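Prundon Sets Two-Color Cup Standard for Fevirbridge Drink Counters

FEVIRBRIDGE - Prundon will move all of its Fevirbridge drink counters to a single size of paper cup in two colors, gray and yellow-green, the company said Tuesday. The change starts in March and covers 16 counters in the office building and the two workshop blocks behind it.

Both cups have a white rolled rim and a pale interior. They share the same outline, wider at the mouth and narrower at the base, so either color fits the same lids and the same wall holders. Gray is assigned to coffee and tea. Yellow-green is assigned to water and to drinks poured from cans.

The standard replaces a mix of four cup sizes bought by separate departments. Gumaro Cisneros, who manages site supplies for Prundon, said the old arrangement produced shortages of one size while others sat unopened in storage.

"We had lids in the building that fit no cup we were still buying," Cisneros said. "One diameter takes care of that."

Counter surfaces are being changed at the same time. The new tops are smooth and white, and they meet a plain white wall at the back without a shelf or rail. Cups in use are to stand upright near the wall, gray on the left and yellow-green on the right, leaving the front of the top open for pouring and for setting down cans.

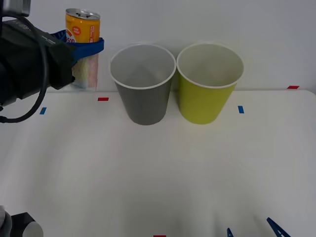
Canned drinks were the harder part of the plan. The counters are stocked from a common order, and cans have usually been left standing directly on the surface after opening. The revised procedure calls for an open can to be kept in a clear plastic cup if it will be left at the counter. The outer cup catches drips and can be rinsed and used again. Paper cups are not to be used for this purpose.

Cisneros said the outer cup has to be see-through so that staff clearing the counter can tell whether a can is inside without picking it up. Patterned plastic cups already in the building may stay in use as long as the contents remain visible. No new plastic cups will be ordered until those are worn out.

The cup color carries no information about size, price or drink temperature limits. Both colors are made from the same stock and have the same capacity, according to the supply sheet distributed to department leads. An employee who takes the wrong color is not expected to exchange it. The color rule applies mainly to restocking, where it allows use of each type of drink to be tracked from the number of cartons opened.

Trial counter

Before the standard was adopted, Prundon ran a 14-week trial at a single counter in the workshop block nearest the loading yard. A total of 153 employees were assigned to it. Supplies were recorded by the carton, and the counter was checked twice per shift.

The trial compared two ways of keeping paper cups on the top. In the first, cups were stacked in one column per color. In the second, a few of each color were set out singly with the rims close together and the remainder kept in a drawer. The second method used less counter space than expected, and it reduced the number of cups thrown away after being pulled from a stack two at a time.

It also had a drawback. Cups set out singly are open to dust, and the checks found that those left over a weekend were usually discarded. The written procedure now requires single cups to be put away at the end of the last shift on Friday. Restocking is done before the first shift that follows.

Placement was worked out with short strips of colored tape on the white surface. Tape was chosen over printed mats because it could be lifted and moved as the layout changed, and because a mat has an edge that collects liquid. Red and blue were used because both show clearly against the white.

The tape is not part of the finished standard. Each counter will be laid out with it during the first week and cleared once the positions are settled. Residue is to be removed with warm water and a soft cloth. Solvent cleaners are not approved for the new tops. 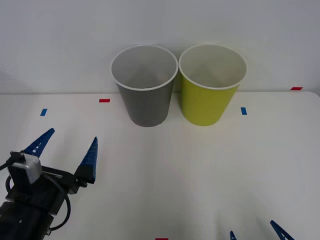 Supply and storage

Lozano, which already delivers paper goods to the site, will supply both colors. Cartons hold 200 cups each and contain one color only. Mixed cartons were considered and rejected at the quoting stage, as use of the two colors was uneven during the trial and was likely to remain so.

Cartons will be held in the ground-floor store and moved to the counters once a week. Each counter may keep one opened carton of each color. Opened cartons must be closed between uses and stored off the floor. Old stock in other sizes will be used up at meetings and will not be returned to the counters.

Litola, the contractor responsible for the counter tops, has completed the office building and is working through the first workshop block. Its crew replaces one top at a time, with the adjoining counter kept open. Each replacement takes the counter out of service for a single shift. Plumbing is not affected, and the existing cabinets and drawers stay in place.

The back edge of each top is sealed where it meets the wall. Litola has asked that no cups or cans be placed on a new surface until the seal has cured overnight. A dated card will be left on the counter during that period and removed by the morning crew.

Department leads have been sent a one-page layout sheet to post inside the cabinet door. It shows the left and right positions for the two colors, the drawer used for spare cups, and the area reserved for open cans. Leads who need a mirrored layout, with gray on the right, can request one if the counter is next to a door that opens across it. Cisneros said two such requests have been approved.

Waste handling is unchanged. Empty cans go in the existing metal bin, and paper cups go in general waste until the site's collection contract is reviewed. Clear plastic cups should be returned to the rinse tray beside the sink.

Questions about delivery dates should go to the site supplies desk, which is staffed from 8 a.m. to 3 p.m. The desk can also take back unopened sleeves of the older cups.

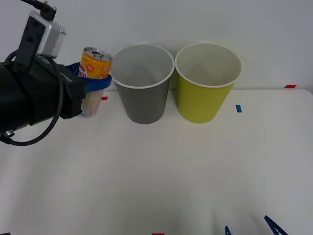

Gray and yellow-green paper cups on a white tabletop, with a drink can at left.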